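Questions we get asked about the two-arm bench
Kundville Shared Workshop, back room

Keisha Mercado looks after this page. Last gone over on Sat 13 February, and if your question isn't answered, do write it in the blue notebook by the kettle and I'll get to it when I'm next in.

What is it, exactly?

It's a pair of small robot arms bolted side by side along the front of a white table, with grey walls round the back and sides so that things which roll don't roll very far. We call it Fesari, after a name on a box of bearings that somebody liked the sound of. It's been built by members in the evenings, and the job we've set ourselves this winter is packing up a bakery order: pastries off a tray, into a paper bag, without flattening anything. It sounds a small thing and it has kept us very happily busy since October!

Do I need to know anything about robots to join in?

Not a thing. I came to the workshop to mend a chair, and I'm still here (so is the chair). If you can use a screwdriver and don't mind waiting while somebody hunts for the right hex key, you'll be welcome. People who like typing tend to drift towards the laptop and people who like fiddling tend to drift towards the arms, and we're always short of the second sort.

What has it cost so far?

The tin says 2919 pounds, and that covers both arms, the rail they stand on, the table, the walls and a good many motors. The printed parts were done on our own machine, so you'd want to add a bit if you were sending yours out. We bought the motors from Dundberg in two lots, and if I were starting again I'd buy them all together, as the second lot had slightly different plugs and we lost a whole weekend to it.

Why are the forearms full of holes?

To save weight, mostly. The first pair were solid and the elbow motors grumbled terribly when an arm was stretched out level. The new ones weigh 188 grams each and the grumbling has stopped. They also look rather smart, which I'm told isn't an engineering reason.

What are the purple cables for?

Power and signal for the motors. The colour was simply what was on the reel. What matters far more is the slack – leave a good generous loop at the wrist and the elbow, then move the arm by hand through everything it can reach before you tie anything down. We had ours too tight to begin with and pulled a connector clean out of its socket.

Why use a spatula and not just pick the pastries up?

We did try picking them up, and we swept up a great deal of flake. A gripper that can hold a motor bracket firmly is a bit much for a croissant, and softer fingers are on the list for later. For now the right arm holds a metal spatula and comes at the tray from the side, which leaves the left arm free to see to the bag. The strawberry tray belongs to the kitchen, so please wash it and put it back.

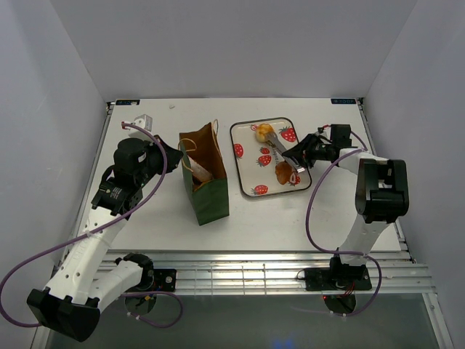
Does the bag have to be a stiff one?

It does help. Thin bags fold in on themselves as soon as a gripper nudges them, and then you spend your evening standing bags up. A gift bag with a proper flat bottom and cord handles is much better behaved. Open the top as wide as it will go and put something with a bit of weight inside before you start.

How often does it work?

On our last full evening we made 52 attempts and kept the tally on the whiteboard, where you're welcome to read it. Round pastries are harder than flat ones. Quintanilla, our other bench, has an easier life of it sorting bolts, and its tally is a good deal prettier.

Can children come and watch?

Yes, with a grown-up, and from behind the yellow tape while the motors are switched on. We take up to 4 visitors at a time in the back room, as it gets warm in there and the door has to stay shut.

May I eat the pastries?

Not the ones that have been on the bench, please. There's usually a separate bag in the kitchen, and if you've come to help you've more than earned one.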